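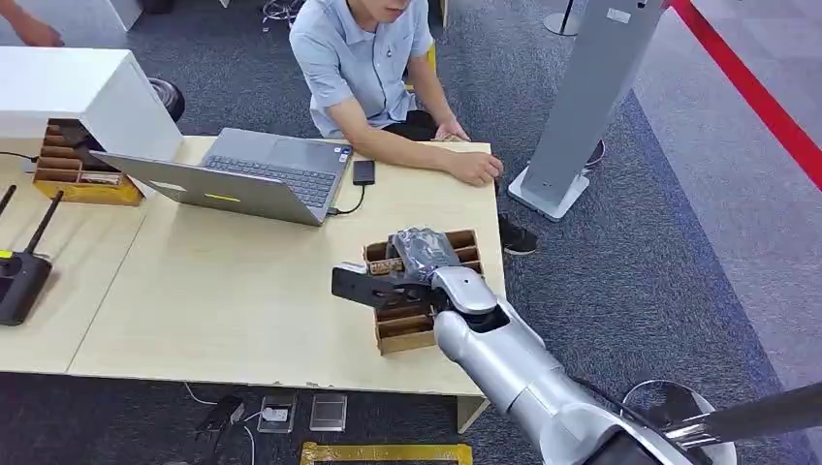 I want to defend the cardboard organizer, the simple box with thin walls inside that make a grid of open compartments. Many people think it is only a package, something to throw away when the real storage arrives. I think it often is the real storage.

When I started to work in the office in Ploscombe, we had a plastic drawer cabinet for small parts. It looked very serious. But a closed drawer hides what is inside, and after 2 weeks every drawer had a little of everything. My colleague Ognjen Stojanović once opened 17 drawers to find one adapter. He was not angry, but he was quiet for the rest of the morning.

With an open grid you look down and you see. An empty compartment tells you that something is out on a table, next to a laptop maybe, and should come back. You don't need labels or training. A new person understands the system before you finish saying hello.

The second good thing is that cardboard is modest. If you need a wider place, you can take out a wall. If a corner becomes soft, you replace the box and you don't feel guilty. I know an expensive set of trays that stayed in use for years only out of respect for its price.

Of course there are weak points. Cardboard does not like water, and very heavy things will push the walls to one side. Small items still wrapped in plastic can stand up above the compartment and look messy. I accept this. I prefer a little mess that I can see -- the other kind waits in the drawer until February, when we do the inventory.

My advice is to keep the next good box that comes to you, and use it for one month before you order anything from a catalog. We still have the cabinet in Ploscombe. At the moment it holds the printer paper.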